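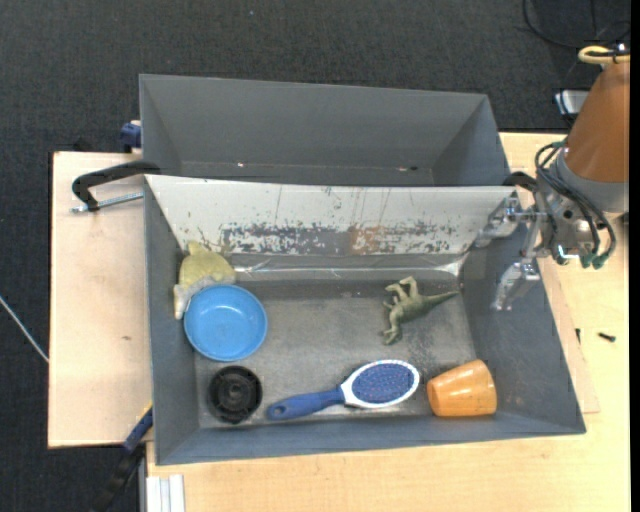 Two gray bins, front one with the hairbrush, the cup, the bowl and the toys; gripper at the right.

Subject: Re: [home-automation-talk] Can a machine tidy a room yet?

On Fri 15 April, a member of the list wrote:

> I have two children and a living room which is never clean. Every month
> I see a new video where a robot folds a shirt or puts cups in a
> dishwasher. My vacuum robot still eats one sock per week. So my question
> to the people here who work with arms: is there something I can buy in
> the next few years which picks up the toys and puts them in the box?
> I don't need it to be fast. It can work at night. I would pay the price
> of a good washing machine, not the price of a car.
>
> Also, why do they always practice with plastic things in a tray? My
> floor is not a tray.

Hello all,

I will try to answer, because I spend my working days beside such an arm at Gidlow and my evenings picking up toys by hand. Please take it as the opinion of one person. My colleagues would write a different mail.

Short answer to the first question: for the price of a washing machine, no. For the price of a car, also no, if you want that it works without you standing next to it.

Now the longer one. Moving an object from one bin to the next sounds like the most simple chore in the world. A child of two years can do it, if the child wants. For the arm, each object is a separate small problem. Take the bowl. With two fingers you should hold it by the rim, so one finger goes inside and one outside. When something lies against the bowl, like the yellow and gray toy animal in the corner, the finger may push it, or take both. The hairbrush is easy by the handle and bad by the bristles. The cup on its side is narrower at one end, so a grip in the wrong place can slide along it. The dinosaur has legs and a tail and no obvious place to hold. And the round black thing with the notches is low and near the wall of the bin, where a finger has little space to go down.

In our last long run we made 80 attempts with household objects and 60 of them ended with the object in the other bin. Visitors hear this and are impressed. I ask them to think about it as a parent: one try out of four, the thing is still where it was, or it is somewhere worse. The machine can try again, of course, and usually it does. But one pick took us about 18 seconds, with the retries not counted. For a full room of toys you will hear the motors for a good part of the night.

About the tray. I understand that it looks like cheating, and partly it is. The walls slope inward, so many things roll back toward the middle and nothing disappears under a sofa. The bins are clamped, so they don't walk away when the gripper hits them, and it does hit them. Look at the paint on the far side of the front bin and you will understand that this is not a museum piece. Your floor has none of this help. It has a rug, table legs, a cat maybe, and toys which are half under other toys. For your floor you need also a base that drives, and then the arm has to know where it is standing before it can reach for anything.

Somebody here recommended the Aretti mobile arm in July. I have used it for one afternoon. It drives nicely and it opened a drawer for me. It did not pick up a sock that was flat on the floor, and after 6 tries I picked up the sock. Maybe the newer software is better, I would be glad to read a report from someone who owns one.

On the shop floor I am more optimistic. At the Warville warehouse they have arms which do one kind of carton all day, and the people there are content with them. Same carton, same light, same height. If your chore looks like this, then yes, a machine can do it today. A living room with two children looks like this never.

What I would do in your place: buy a bigger toy box, without a lid, and put it in the middle of the room. We did this at home and the evening tidying went from very long to only long. For the socks and the vacuum I have no solution.

One question back to the list. Does anybody have experience with the soft finger tips from Lindqvist on thin, flat objects? Ours are metal, and I would like to know how fast the soft ones wear before I ask for the money.

Best regards from a noisy lab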